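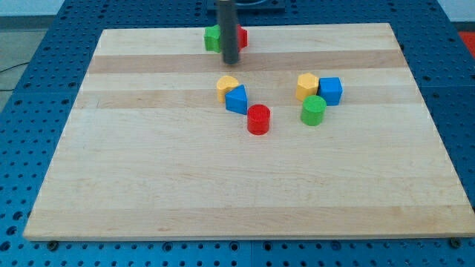 Filed under: Wood and Materials / Open Papers

3. Strip Boards Through a Heating Season

3.1 Why strips?

Anyone who has left a wide plank near a radiator knows what it does. It cups, it twists, and sometimes it opens at the end with a crack you can hear from the next room. A board glued up from narrow strips behaves much better, and woodworkers have relied on this for a very long time. What surprised us when we started reading was how little had been written about the small differences between one strip board and the next. Most of the work we found treats the strip board as a finished answer. We think it is a wonderful question!

Wood swells and shrinks across the grain and hardly at all along it. It also moves more in the direction that follows the growth rings than in the direction that runs from the center of the tree to the bark. A wide plank cut away from the center has both directions mixed together, and the two faces pull against each other as the wood dries. In a strip board each piece has its own small pull, and if the pieces are mixed well, the pulls mostly cancel. The total change in width stays much the same. The change in shape is where the gains are, and shape is what people notice when a board rocks on the counter.

3.2 The boards

All 70 boards came from the Bramden workshop, where Gareth Pearce glued them up over the summer from a single delivery of pale hardwood. He kept the strips in the order they came off the saw for half of the boards and shuffled them for the other half. Within each half he also wrote down, strip by strip, which way the growth rings ran at the end. This was slow work and we are grateful for it - without those notebooks the later parts of this paper could not exist.

Color varied more than we expected. In a pale board the odd darker strip stands out at once, even when it is only slightly more tan than its neighbors (see Figure 2 for a light-colored board with a few such bands among the cream strips). Several people who handled the boards asked us whether the darker strips moved differently. It is a fair thing to ask. Darker wood can come from nearer the heart of the tree, where the rings curve more tightly, and a tighter curve should give a strip more to fight with. We had not planned to test this, but the notebooks made it easy to add, so we did.

Every board was finished with the same oil, Treloar, in two thin coats, and left flat on open racks until the smell had gone. The ends got no extra treatment. We know some makers seal the end grain with wax and we had a friendly argument about it, but leaving it alone made the boards respond faster, and we wanted movement we could measure before spring.

3.3 Rooms and readings

The boards were split among 3 rooms: a kitchen in daily use, a spare bedroom with the heating on low, and an unheated porch. Each board stood on its long edge in a slotted rack so that air could reach both faces. Once a week we laid a straightedge across the width and slid a feeler gauge under the widest gap. We took the gap at the middle and near each end and kept the largest. Room humidity was logged by a Grileck meter hung beside each rack.

By the close of the season we had 1,007 usable readings. Readings were dropped when the rack had been bumped, when a board had been borrowed (the kitchen was especially bad for this, and one board came back smelling of onions), or when the meter had lost power overnight. The dropped readings are listed in the notebooks along with the reason for each.

3.4 What we saw

The shuffled boards stayed flatter. We expected that, but we did not expect it to show so early. In the kitchen the difference was already clear in December, when the heating had been running steadily and the air was at its driest. Boards with their strips in saw order tended to take on one smooth curve, as a plank would. Shuffled boards went slightly wavy instead, with small rises and dips that a hand could barely feel. A wavy board sits still on a table. A curved one rocks, or spins when you try to cut on it.

The porch gave us the most enjoyable result. Its air swung from damp to dry and back again within a few days, and the boards followed with a delay. Readings taken right after a change in the weather told us almost nothing about the weather outside; they told us about the week before. Plotting the gap against the humidity of the same day gave a shapeless cloud, and sliding the humidity record back by a week pulled the cloud into a line. We printed that plot and taped it over the bench.

As for the darker strips, we found no effect that survived a second look. Boards with several dark bands cupped a little more in the bedroom, a little less in the kitchen, and the same on the porch. Once ring direction was taken into account the color told us nothing further. A maker choosing strips for looks can go ahead and do so, at least with wood like ours, and put the effort into reading the end grain.

3.5 Limits

One delivery of wood is one delivery of wood. Boards from a different sawmill, or from a species that moves more, could behave differently, and we would love to see someone try it with beech. We used one glue throughout, Asix, and did not test the joints for strength. We also measured gaps across the width only. Twist from corner to corner was visible in a handful of the saw-order boards, and Section 4 describes the simple jig we built to measure it the following winter.

Related papers
Oil finishes and drying time on pale hardwoods
Reading end grain: a short guide for new makers
Why old tabletops split at the ends
Humidity records from unheated porches
Wax or no wax? Notes on sealed end grain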